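3. The cube task and how the groups approached it

3.1 Setting

The work described in this section was done by the robotics club at Omerović College, which meets after lessons in the design and technology room. The club took up the Jokulen project in January, when the arms had been built and wired and the members were ready to give them something to do. Most of the members had used block-based programming before, but only a few had worked with servo motors. Two of the authors (Sales and Lü) attended every meeting. The club leader, Edeltraud Moser, set the tasks and decided when a group could move on to the next one.

Members worked in groups of four. Each group had the use of one arm, one laptop, a small cube and an open box. The arms are driven by hobby servos and end in a gripper with two fingers. The groups were free to change the gripper fingers and the path of the arm, but the base had to stay clamped where it was.

3.2 The task

The task was to pick up the cube from the table, carry it to the box and let it go inside. A run counted as complete if the cube was at rest in the box and the gripper was clear of it. The cube could lie anywhere in the box and at any angle. A run in which the box was knocked over was not counted as complete, even if the cube was in it. We recorded 174 runs in all.

Figure 2 gives the layout used by the group we call Flisgate, after the name they chose for their arm. The cube is inside the box, to the right of centre, and the closed fingers are over at the table surface with nothing between them. The group had placed no markings on the table and judged the starting position by eye, a point we return to in Section 3.4.
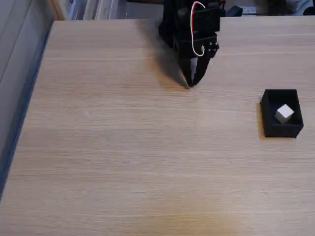 3.3 Teaching the arm by hand and by code

Two ways of setting the path were allowed. In the first, a member moved the arm by hand with the servos relaxed, stopped at each point and saved the joint positions. In the second, the joint positions were typed into a file as numbers. All of the groups began with the first method. Moser had expected them to change to the second within a few meetings, but the change was slower than that and some groups went back and forth until the end of term.

The lowest point of the path took the most time. If the fingers were too high they closed above the cube or pinched only its top edge, and the cube turned as it was lifted. If they were too low they pressed on the table and the wrist servo began to buzz. Sihan Feng, who kept the notebook for Flisgate, wrote: "We changed the bottom position 40 times. Most of the changes were one step." The notebook shows that the group stopped changing the other positions early on and gave nearly all of their later meetings to this one.

Figure 3 was taken with the same arm. The fingers are closed on the block just at the table, and the box beside the gripper is empty. The box stands to the right and was kept within easy reach, so the arm had only a short way to travel between the two. Jinfeng Song's group tried a longer path, with the box on the far side of the arm, and gave it up after 2 meetings.
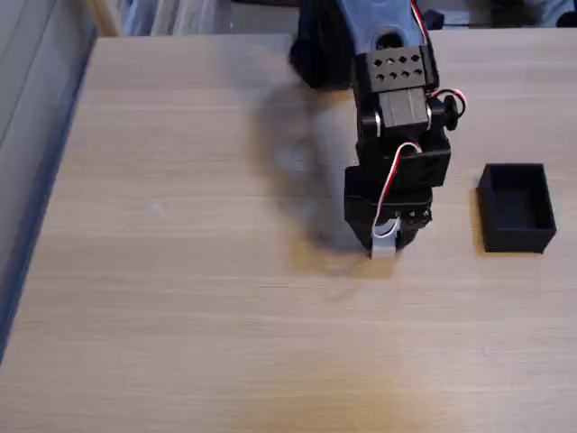
Figure 3. Gripper holding the light-grey block at table level, with the open box to its right.

The wires also had to be thought about when the path was planned. On this arm a loop of red and white wire passes in front of the gripper. Members who looked at the arm from the front found it hard to judge whether the fingers were square to the block, and they learned to check from the side before saving a position. One group tied the wires back with tape, which then pulled tight when the wrist turned.

3.4 What the notebooks show

Every group was asked to write down each change to the path along with the reason for it. The quality of these notes varied a good deal. Some entries give only a number. Others set out what the member saw, what they thought had caused it and what they did next, and these are the entries we coded using the Plasari scheme (see Section 2.3).

The commonest kind of entry dealt with the starting position of the cube. Early in the project members tended to write that the arm had "missed". Later entries more often separated an error in the path from a cube put down in the wrong place. Flisgate made this distinction sooner than the others, and then asked for a paper template to set the cube against. Moser refused the template at first and allowed it in the last two meetings.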